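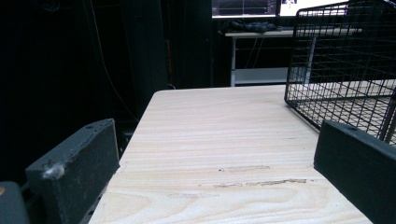
Figure 1. Wire mesh basket on the worktop, with surface wear in the wood.

Section 4. Care of the Worktop and Placement of the Wire Basket

4.1 Scope

This section applies to the light wood-topped tables and the black wire mesh baskets supplied to shared workrooms under the Skustement furnishing plan. It covers routine cleaning, the assessment of surface marks, and the correct placement of baskets and glassware. Assembly of the table frame is covered in Section 2. Replacement parts are listed in Section 7.

Staff members who are responsible for a room should read this section before the room is opened for general use.

4.2 Before You Begin

Have the following items at hand:

Two soft cotton cloths
One bowl of lukewarm water
Mild dish soap
One soft brush with nylon or natural bristles
Self-adhesive felt pads, as required

CAUTION: Do not use steel wool, scouring powder, bleach, or any cleaner containing acetone on the worktop.

4.3 Cleaning the Worktop

1. Remove all glassware from the table and set it on a stable surface away from the work area.

2. Lift the basket with both hands and move it off the table. Do not drag it. The lower edge of the basket is metal and can mark the wood.

3. Wipe away dust and crumbs with a dry cloth, following the direction of the grain.

4. Add a few drops of dish soap to the water. Dampen the second cloth, wring it out thoroughly, and wipe the full surface.

5. Wipe again with clean water to remove any soap film.

6. Dry the surface at once with the dry cloth. Pay particular attention to the edges and corners, where water can collect.

7. Allow the table to stand uncovered for ten minutes before returning any items to it.

NOTE: Knots and swirls in the grain are a normal feature of the surface. They should not be scrubbed, sanded, or reported as damage.

4.4 Assessing Surface Marks

Light scuffs and pale smudges are to be expected on a table in regular service. Figure 1 shows several faint marks of this type, including a grayish streak. Inspect marks as follows:

1. View the surface from a low angle under good light.

2. Pass a fingertip lightly across the mark. If the surface feels smooth, clean it as described in 4.3 and take no further action.

3. If the mark can be felt, enter its location on the room record sheet and check it again at the next inspection.

4. If the surface is lifting, splintered, or cracked, take the table out of use and submit Form 510 to the Reltness service desk.

CAUTION: Do not attempt to sand or refinish the worktop. Unauthorized refinishing voids the Bemness surface warranty.

4.5 Cleaning the Basket

1. Empty the basket and hold it over a sink or waste bin. Brush loose dust out of the mesh, working from the inside.

2. Wash the wires with soapy water and rinse.

3. Shake off excess water and dry the basket with a cloth. Stand it on a towel until the joints are fully dry.

4. Check the corners for bent wires or chipped coating. A basket with exposed wire ends must not be returned to service.

4.6 Placing the Basket and Glassware

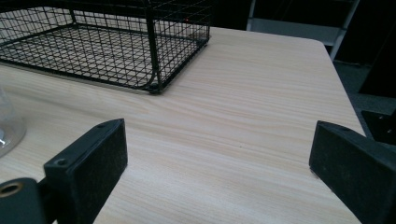
Figure 2. Basket and clear glass item on the worktop. Note the small foot at the corner of the basket.

1. Lower the basket onto the table so that all of its base comes to rest at the same time. Keep the full base on the worktop, with no part extending past the edge.

2. Press gently on each upper corner. If the basket rocks, remove it and check the underside for debris.

3. Where a foot is worn or missing, fit a felt pad before the basket is used again.

4. Set glassware upright on the flat surface of the worktop. Leave enough space for a hand to pass between the glass and the basket.

5. Keep the remaining area of the table clear for work.

WARNING: Do not place glassware on the rim of the basket. A glass that tips from the mesh can break and cause injury.

NOTE: The rated load for the basket appears on the supply label. Do not exceed it, and distribute heavier articles evenly across the base.

4.7 Inspection Schedule

Clean the worktop at the end of each working day. Clean the basket once a week, or sooner if dust is visible on the wires. A full inspection of tables and baskets at the Ait Brahim building is carried out each July, and rooms must be cleared of personal items before it begins.

Questions concerning this section should be directed to Jalen Marchetti, Furnishings Office, extension 2010.

Section 4 last revised 5/18/23.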